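Progress report on the office supplies and meeting materials work
Submitted to: Kumudini Wijesinghe, Avden Fund
Prepared by: Oranuch Inthanon, Thepsuriya Study Center, Dekivthorpe
Date: 3/3/19

Summary of the period

In February we continued the work for which the second part of the grant was given, that is, to put in order the folders, binders and writing materials which the center lends to visitors and course participants. The work goes according to the plan, with one delay in the labels, explained further below.

1. Inventory

The full list of materials has now 431 entries. Lilibeth Baluyot has checked it against the old paper register, and 19 entries are still open. Most of them are binders that were given out before the register was started, so we do not have a name for the borrower. We wrote to all past course leaders and have received three answers so far.

2. Folders with covers

The folders were the largest group where we did not know the condition. Each one is now laid on a table alone, closed, and looked at from the front before it is opened. We note the cover, the corners, the stamping and the inside pockets, in this order. Nuanchan Ratanaporn made the form for it, and it fits on one side of a page.

A folder that carries the name of another institution is entered under the letters on its cover. We do not cover or remove such stamping — it helps us to find the folder in the list, and the participants also remember it more easily than a number.
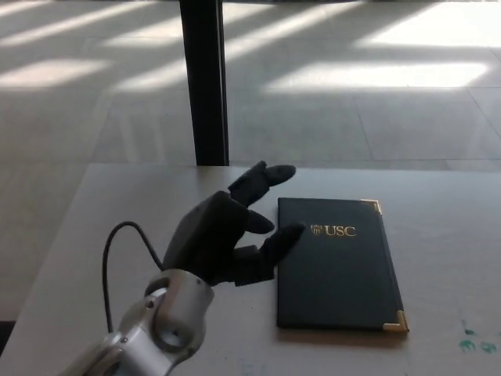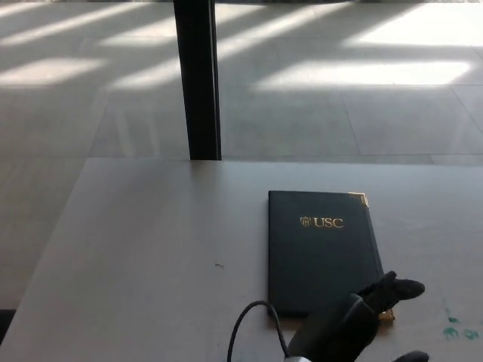

Dark folder with the letters USC and a small shield emblem in gold, closed on the table.

3. Storage

The shelves from Rarach were delivered and put together in the small room beside the library. They are deeper than we have ordered, but we decided to keep them, as the wide folders can lie flat there. Gray paper is placed between the covers so that the gold parts will not rub.

4. Delay

The printed labels came with the wrong glue and could not be used on smooth covers. Nahuel Domínguez returned them to the printer and the new ones are promised without additional cost. Until then we use paper strips inside the front pocket. This has no effect on the budget.

5. Next steps

We will close the open entries or write them off, with your agreement. We also ask your permission to move the unspent amount for transport to the purchase of 8 storage boxes. The price offer is attached to this report.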